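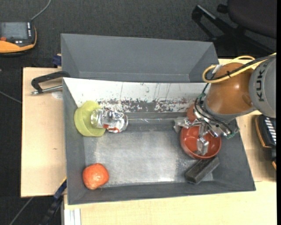

Amparo Marulanda wrote under my last post that bins are where kitchen things go to be forgotten, and that I should either give mine a shelf or give them away. She has a point. I've had two bins of bowls and jars going since we moved into the house in Sterkstead, and I couldn't have told you what was in them without digging.

So in January 2019 I decided to sort them properly. I'm writing down how I did it, mostly so I can do the same thing with the hall closet.

The bins are big, gray and open. I like them because they're easy to wipe out and I can see straight in. I don't like them because anything round slides to the lowest spot and everything else ends up on top of it. Bowls are the worst for this. A bowl that doesn't nest in another bowl takes up the space of three that do, and once it tips against a corner it stays tipped.

The red bowl stays. It's the right size for cereal or for beating two eggs, and I use it nearly every morning when I can find it. The yellow-green one I went back and forth on. It's too shallow for soup, but it's fine for peeling potatoes into, so I kept it and put it under the sink.

Clear jars were harder. I had 12 of them, and only some had lids. I matched lids to jars on the table first, before putting anything away, and anything left without a partner went in the recycling. The ones I kept now hold rice, lentils and the Urrego coffee my sister sends.

I also found things that had no business being with dishes. My rule now is that if it doesn't hold food or touch food, it goes to the garage the same day. I used to make a "misc" pile and the misc pile went right back in the bin.

For the shelf I bought a Vallo, 68 inches tall, from the secondhand store. It cost me 70 dollars and one trip with the back seat down. The feet were uneven and I had to shim one with folded cardboard. Each shelf is supposed to hold up to 70 pounds, though I wouldn't try it with mine. Bowls are on the second shelf, jars are on the third, and the baking pans are at the bottom where they can clatter all they want.

One of the bins now holds winter boots by the back door. I'm keeping the other on the table until I've done the closet.

Amparo also asked what I use to get old label glue off jars. Cooking oil and baking soda, left on overnight, then a scrub with the rough side of the sponge. I tried the Stivo spray as well and it smelled up the kitchen until dinner.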